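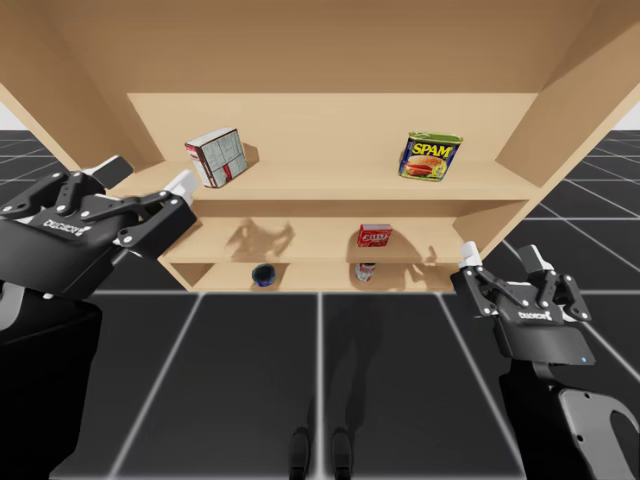 # The Last Grocery in Garkstead

The truck from Plikard comes at twenty past five in the morning, and if Teresa Arruda isn't standing at the back door when it pulls in, the driver leaves the order on the gravel. He isn't being rude. He has six more stops before noon, most of them bigger than hers, and his contract says curbside.

Arruda has missed him twice in eleven years. The second time it rained, and she lost most of a pallet of flour and sugar. She still has the claim form, which was denied.

Garkstead has one grocery store, and she owns it. The next nearest is a supermarket in Wano, on the far side of the ridge, 40 minutes away when the road is clear. There used to be three places to buy food in town. One is now a tire shop. The other, Nam Market, closed in October four years ago after the family that ran it moved to be near their grandchildren, and the building has stood locked ever since.

I grew up in a town a lot like this one, and I remember when our own store went. People talked about it for a month and then got used to the drive. What I didn't understand then was how a store like that works, or how close to the line it runs for years before anyone outside the family hears there's trouble.

## The minimum

The number that matters most to Arruda is 200. That is how many cases she has to order from Plikard each week to keep her delivery. If she falls short, she pays a fee. If she falls short four weeks in a row, the stop can be dropped from the route.

Two hundred cases is not much for a supermarket. For a store with two aisles and a single register it can be a lot, and the hard part is that a case is a case. Twelve jars of pickles count the same as 24 bags of chips. So in a slow week she fills out the order with things that keep: rice, dried beans, crackers, canned meat, canned corn, paper towels. They go to the storeroom and come out over the following months.

"I can always sell a can," she said. "It may take me until spring, but I'll sell it. I can't say that about a head of lettuce."

This is one reason small rural stores look the way they do. Visitors come in, see a long run of canned food and a short run of fresh, and decide that's what the locals like to eat. Some of it is. But the shelves also follow the delivery rules. A store that gets one truck a week will carry what can last a week or more, and a store that has to meet a case minimum will carry extra of whatever lasts longest.

Arruda's customers do ask for fresh food. They ask for it often. She keeps a sheet of paper taped beside the register where people can write down what they want, and on the day I visited it said cilantro, limes, plain yogurt (big), ginger, dog chews, and cilantro again in different handwriting. She orders cilantro when she can. It comes 30 bunches to the case, and in a good week she sells ten.

## What things cost

The complaint she hears most is about prices. A gallon of milk at her store costs 90 cents more than it does in Wano. Cereal is worse.

She doesn't argue with people about it. She once put up a sign explaining what she paid for things, and took it down after two days because it made her feel foolish. Her cost on some brands of cereal is higher than the sale price at the supermarket. When that happens, she has driven over the ridge herself, bought the cereal off the shelf like anyone else, and put it out at the same price she would have charged anyway.

Her margin on groceries runs thin. The store makes most of its money on coffee, sandwiches, ice, propane exchange and firewood. The sandwiches were her husband's idea, and they started as a way to use up lunch meat before its date. Now the deli counter brings in close to a third of sales, and she has one full-time employee who does little else from six until one.

Electricity is the second biggest bill, after wages. The walk-in cooler dates from before she bought the place. Last summer the compressor failed on a Saturday afternoon, and she spent that night moving milk into the coolers of neighbors up and down the street. The repair cost more than she cleared in the month.

## Who still shops there

There are 156 households inside the town limits. Arruda figures that nearly all of them come in at some point, but very few do their full shopping with her. Most people make a big trip to Wano every couple of weeks and use her store for what runs out in between.

The ones who depend on it are the people who can't make the trip. Some are old. Some have a car that won't take the grade in winter. A few work two jobs and get home after dark. They walk over, buy what they can carry, and come back the next day. For them the store's hours matter as much as its prices, and this is why she keeps it open until eight even though the last hour rarely pays for the lights.

She also runs a tab for certain customers. It's kept in a spiral notebook under the counter, with first names only. When I asked how much was owed in it, she said she'd prefer not to add it up.

## Finding the next owner

Arruda is 63 and would like to stop. Her knees hurt, and she hasn't taken more than three days off in a row since she bought the business. She has had it for sale, quietly, for two years.

One couple came to look at it twice. They liked the building and the apartment upstairs, and they asked good questions about the deli. Their bank wanted to see five years of steady profit, and the year of the road closure spoiled that. The loan fell through. Another buyer wanted the building without the store.

She has looked at other ways to hand it over. In some towns, residents have bought shares and kept a store running that way. She has read about it and isn't against it, but she says somebody still has to be at the back door at twenty past five.

For now, she has signed another year with Plikard. The new contract keeps the case minimum where it was and raises the fuel charge. She has moved the bread rack closer to the door, where it sells better, and is pricing a used cooler from a restaurant that closed in Wano. The seller wants cash and wants it gone by the end of the month, and she hasn't found anyone with a trailer long enough.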